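FOR IMMEDIATE RELEASE

Can a machine fold your laundry yet? Clamis shares where things stand after its June trials in Plollcombe

PLOLLCOMBE, June. I run the chores program at Clamis, and the question I get most, at parties, at the dentist, from my own family, is when they can stop folding laundry. So we figured we'd put the answer in a press release: not this year. But we're closer than we were, and today we're publishing our June results so you can see how close.

Quick background. Clamis is a small company. We build software that teaches machines to do everyday jobs, and for the past while we've been working on two kinds of them: household stuff (laundry, dishes, putting things away) and shop-floor stuff (packing, sorting, folding stock for the shelf). Our project for all of this is called Sovitz. Our partner on the shop side is Furtună, a clothing wholesaler that folds more T-shirts before lunch than I've folded in my life.

For the June trials we picked 20 chores and wrote down ahead of time what "done" meant for each one. A folded shirt had to look like something you'd put in a drawer. A packed box had to close. People at Furtună did the judging, and they are not easy graders!

Out of the 20, our system finished 16 at least once. That sounds great, and I was pretty happy when I saw it, but "at least once" is carrying a lot of weight there. If you had a helper at home who managed to fold a shirt at least once, you'd want a word with them. The number I care about more is how often a chore comes out right when you ask for it over and over, and on T-shirts that number was 69 percent.

Boxes and bins went best. Stiff things stay where you put them. Cloth is another matter, and a T-shirt is sneaky: it twists, the sleeves hide, and it never lands the same way twice. A person picks one up, gives it a shake and finds the shoulders without thinking. Our system has to learn all of that from people doing it, with grippers in their hands in place of fingers.

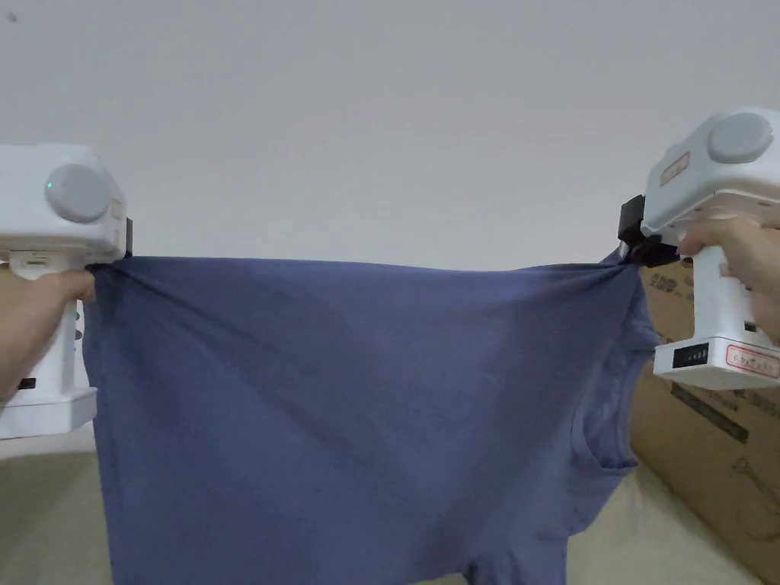
A short-sleeved T-shirt stretched between two hand-held grippers, one corner pinched in each.

I've done a fair number of shirts this way myself, and let me tell you, you learn a lot about your own hands. I kept wanting to smooth the fabric with my palm (no palm!). Getting hold of two good corners is most of the job. Once you have them, the fold is the easy part, and the machine seems to feel the same way, as most of its bad shirts went wrong at the first grab.

Then there's speed. A shirt is allowed 30 seconds under our rules, and plenty of the good ones used nearly all of it. The folding crew at Furtună were very polite about this. For a store that needs stock on the shelf by 9 a.m., it's too slow. For a basket of laundry while you're out at work, I'd take it, as long as I didn't come home to a heap.

So, are machines ready for chores? On the shop floor, for boxes and bins, I'd say yes, with a person nearby. For clothes, we're not there. At home, where there's a sock under the couch and a dog on the towels, we're further off still, and we won't be selling anything for the home until that changes.

Next up, we're going back to the four chores we missed (fitted sheets, I'm looking at you) and adding longer runs on shirts, so we can find out what happens late in the pile. Furtună has agreed to keep judging. The full chore list and the rules for each one are available on request, including the tries that went badly.

About Clamis
Clamis develops software for household and shop-floor machines. The company is based in Plollcombe, and Sovitz is its chores project.

Reporters who'd like to visit and try folding a shirt with the grippers are welcome to get in touch through the Clamis press office.

###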